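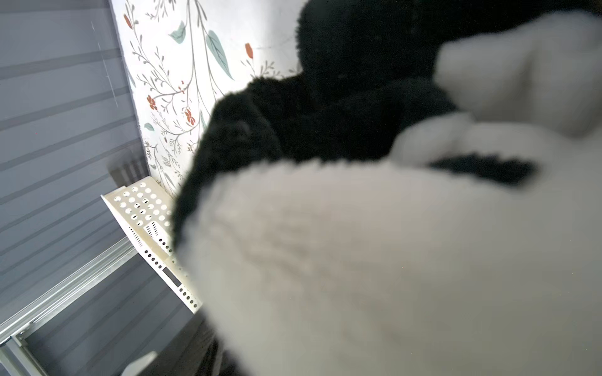

Marianna Sikora 的看法是，填充物清洗之后最先出问题的通常是缝线，其次才轮到面料，检测顺序应当照此安排。我们接受了这一意见，现行流程中缝合强度测试排在绒面检查之前。

关于我们

Didanham 纺织护理实验室从事家用软质制品的清洗、干燥与修复研究，对象包括毛绒制品、靠垫、盖毯和儿童寝具。实验室设在 Prindbridge 旧印染厂区的二层，由 Sadowski 洗涤设备行的检修部门改组而来。改组后不再销售设备，收入来自委托检测、修复服务和培训课程。

业务范围

一、清洗适应性检测。按客户提供的洗涤标签或拟定标签进行水洗、干洗及局部清洁试验，记录尺寸变化、色牢度、绒毛倒伏和填充物结团情况。标准试样为31件，不足此数的批次可以受理，报告中注明试样数量，结论仅对来样负责。

二、干燥工艺。长绒面料的干燥时间受填充密度影响较大，表层手感干燥时，芯部含水率可能仍然偏高。实验室采用称重法判定终点，即前后两次称量的差值落入规定区间后方可出箱。干燥箱设定温度为50摄氏度，含热熔胶部件的制品另行评估。

三、修复。包括拆线、更换填充物、补绒和重新缝合。原有填充物如需保留，在修复单上单独勾选。补绒所用材料以同色、同绒长为原则，无法匹配时先寄送色样，由委托人书面确认。

四、标签文字审核。协助小型生产者核对洗涤标识与实际性能是否一致。此项不含法规咨询。

送检须知

样品应保持原状，不要预先清洗、熨烫或喷洒除味剂。每件样品单独装袋，袋外写明编号、面料成分和已知的污渍来源。成分不明的，填写“不明”即可，不要推测。带有电池盒或发声部件的制品请先取出电池，发声部件能否拆卸须在申请表备注栏说明。

样品收到后在恒温恒湿环境中平衡，再进入检测。加急申请只缩短排队时间，平衡和干燥时间不作压缩。 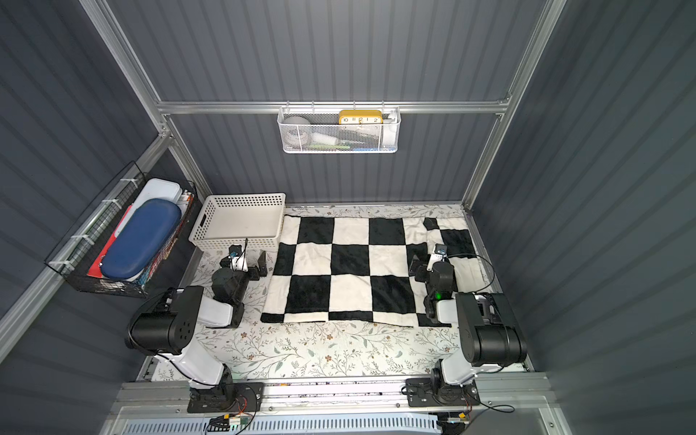 平衡时间能不能由委托方自行选择，一位读者在留言中问道，同样一批盖毯，两次送检的缩率相差明显，怀疑与此有关。

平衡时间由实验室按面料类别确定，委托方不能更改。两次结果存在差异时，可申请调取原始称量记录和洗涤程序编号。常见原因是两批布料的后整理工艺不同，其次是送检前已经水洗过。复检使用留样进行，留样保存期为79天，逾期不再受理。

方法与记录

内部方法文件统称 Hulinach 规程，现行为第2版。与前一版相比，主要改动有：绒毛倒伏的评级由单人目测改为双人独立评级；结团情况改用分区触检，并附分区图；取消洗涤剂“适量”一类的表述，全部改为按载荷计量。规程全文供委托方在实验室内查阅，不提供复印件。

所有原始记录以纸质和电子两种形式保存。更正记录时划线并签名，不得涂改。报告签发后如发现错误，以更正报告替代，原报告编号作废。

培训

课程面向洗衣店从业人员和手工玩偶制作者，内容为纤维识别、污渍预处理、填充物拆装和手工藏针缝。每年7月停课，用于设备校准。学员需自备剪刀和拆线器，缝纫机由实验室提供。结业不颁发职业资格证书，仅出具学时证明。

不受理事项

皮革、天然毛皮及羽绒制品不在检测范围之内。霉变样品不予接收，已寄达的原样退回，运费由寄件方承担。涉及消费纠纷的样品须由双方共同封样，单方送检的报告中会注明这一情况。

联系与取件

取件时间为上午9时至下午4时，从厂区北门进入，货梯旁有楼层指示。请携带受理单。委托他人代取的，需在受理单背面签字。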